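Skustow Property Support
Ticket: Heat cutting out overnight, unit 4, Dridstead building
Opened by: Asuka Hayashi
Assigned: Masaru Fukuda
Status: Pending -- waiting on part

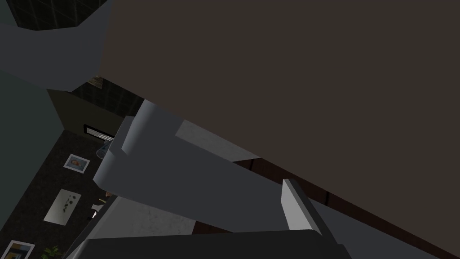
Attachment 1: render, dark flat panel with reddish-brown wood strip, gray gripper in front

12/10/2021, opened
Heat goes off at night. Not every night. Thermostat says it's calling for heat, little flame icon is on, but vents blow cool and then the blower quits too. Comes back by itself before I leave for work, usually. Woke up to 58 in the bedroom. Filter is new, I changed it in November. Please don't send the "have you checked the filter" email again, I got it last time.
-- Asuka

Reply, Masaru
Got it, sorry about the form email, it's automatic. Few things I need:
- thermostat model
- is there a blinking light on the furnace, you can see it thru the little window on the lower door
- any smell of gas? If yes stop reading and call the gas company from outside

Reply, Asuka
No smell. Thermostat is the Govell that was here when I moved in, no model number on the front. Light is blinking, I think in a pattern? Was half asleep. Will look again tonight.

Reply, Masaru
Pull the Govell straight off the wall plate, model's on the back. While it's off check that the wires are snug. Don't need to unscrew anything. And count the blinks between the long pauses if you can.

Reply, Asuka
Wires snug. Sticker on the back is worn off where the model should be. Put in new batteries while I was at it. Blinks: 2, pause, 2, pause. Heat was out when I looked. Came back after 26 minutes, I timed it bc I was up anyway.

Reply, Masaru
Great, that helps a lot. Chart inside the door on that furnace has 2 as pressure switch stuck open. So thermostat is probably fine. Pressure switch means the furnace doesn't think it's venting right and won't light. Could be the switch, the little rubber hose to it, water sitting in the drain line, or something blocking the vent outside. I'll come by in the morning. Leave it running, it's locking itself out like it's supposed to. Space heater is in the office if you want it, code for the door is the same.

Visit notes, Masaru
- Vent outside: clear. Some leaves near it, moved them. No nest.
- Hose: soft, no cracks that I could find. Took it off and blew thru it, fine.
- Drain trap: nasty. Full of brown gunk. Flushed it till it ran clear, put back, primed it with water.
- Ran 3 full heat cycles, no fault.
- Left the blower door screws in finger tight + one turn, they strip easy.
Told tenant to watch it overnight. If it goes out again it's the switch.

Reply, Asuka
Fine the first night. Fine second night. Third night out again, same blinks. Much shorter this time tho, maybe ten minutes. Bedroom stayed at 64. Also there's a gurgling sound now when it starts up, is that the thing you flushed?

Reply, Masaru
Gurgle could be the drain line sagging behind the unit, it holds water and backs up. I remember it looked low where it goes past the water heater. Coming back this afternoon with a strap.

Visit notes 2, Masaru
- Drain line had a belly in it behind the water heater. Strapped it up, good slope all the way to the floor drain now. Gurgle gone.
- Checked pressure switch with the meter. Opens and closes but slow to close, had to tap it once. Don't like that.
- Ordered replacement from Nishimura. They had none on the shelf, coming from the other warehouse. Billed to building, not the tenant.
- Furnace left on and heating.

Reply, Asuka
Thanks. Quiet last night, heat stayed on. Keeping the space heater till the part's in if that's ok?

Reply, Masaru
Yep keep it. Just don't run it off the power strip, plug it strait into the wall. Will post here when Nishimura calls. If it locks out before then, thermostat to OFF, wait five minutes, back to HEAT. If that doesn't bring it back call the after hours line, don't wait on the ticket.

Status changed: Open to Pending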